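**Microfiber vs cotton terry for kitchen cloths, and how often do you wash them?**

**kjellvik** wrote:

Moved into a place with no dishwasher in June, so I'm going through cloths a lot faster than I used to. I have a stack of old cotton terry ones that smell after two days no matter what. My sister swears by microfiber. Before I spend money I'd like to hear from people who have used both for a year or more. Also interested in wash temperature. My machine has a 139 F setting and then jumps to a sanitize cycle that takes forever.

---

**hau_quach** wrote:

Used both. Microfiber for counters and glass, cotton for drying dishes. Microfiber picks up grease fine but it holds on to it, and if you put fabric softener in the load even once it stops absorbing. Cotton you can abuse.

For the smell, stop leaving them folded over the faucet. Spread them flat or hang them by one corner. Two days is about the limit for me too, and I change the counter one daily.

139 is plenty for everyday loads.

---

**FlorinJ** wrote:

Disagree on the cotton. Terry loops snag on everything and they leave lint on glasses. I switched to the knobby kind a few years back and wouldn't go back.

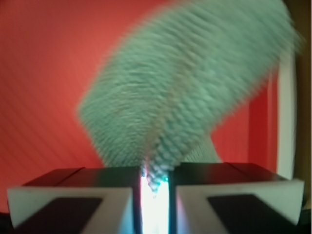

*Mint green, bumpy all over. It's the texture I mean, sorry for the blur.*

A bumpy surface scrubs better on dried-on food than a flat weave. Rinse it hot, wring it hard, hang it up. I get three days out of a cloth.

---

**hieu.dong** wrote:

Three days is too long if you handle raw chicken at all. I don't care what it's made of.

---

**FlorinJ** wrote:

I use paper towel for chicken. I said everyday wiping.

---

**hieu.dong** wrote:

OK, then we mostly agree. I still wouldn't go three days in summer.

---

**huong_lo** wrote:

I did the laundry for a small lunch place called Trịnh for four years, so here is what worked there, for whatever it's worth at home.

- Separate bins for floor, counter and dish cloths. Different colors so there's no arguing.
- Don't let a wet pile sit overnight. If you can't wash right away, hang them over the side of the bin.
- Half the detergent you think you need. Most sour smell I've run into was old detergent plus grease.
- Every couple of weeks, a hot load with washing soda and no detergent.

We washed 267 cloths in a normal week and threw out maybe one. All cotton. The microfiber ones the owner bought got stiff within a couple of months because somebody kept running them through a hot dryer.

---

**kjellvik** wrote:

The detergent thing might be my problem. I fill the cap to the top line. Will try half.

Has anyone used the Humard cloths? The hardware store here has a 12 pack and the label doesn't say what the fiber mix is.

---

**hau_quach** wrote:

Had them. Thin, shed blue fuzz for the first few washes, then fine. I wouldn't pay full price. The Warura ones are thicker but take a day and a half to dry in my kitchen, and slow drying is how you get the smell in the first place.

---

**FlorinJ** wrote:

Nobody has mentioned sponges. I keep one for pans and that's it. People wipe counters with the same sponge for a month and then worry about what temperature the cloth gets washed at.

---

**huong_lo** wrote:

Sponges I gave up on for counters. They never dry in the middle. For pans I cut a big one into small blocks and toss each block after a week, so it costs very little.
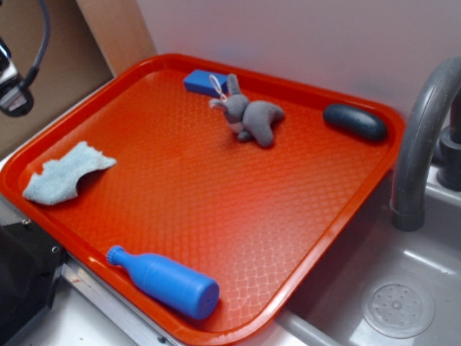
Small blocks also dry faster if you stand them on end. Don't store them in a closed dish with no drainage, that undoes the whole thing. And squeeze the soap out before you put it away, not just the water.

---

**hieu.dong** wrote:

Cutting them up is a good idea. Scissors or a knife?

---

**huong_lo** wrote:

Bread knife, while it's dry.

---

**kjellvik** wrote:

Update after a few weeks. Half detergent, cloths hung by the corner, one washing soda load. The old terry ones don't smell anymore on day two. Day three they do a little. Didn't buy anything, so the microfiber question is still open on my end. I went over the dryer manual too, and low heat is listed as 143 F, which seems high for low.

---

**hau_quach** wrote:

Use the air dry setting if you do get microfiber. Mine drops the heat completely.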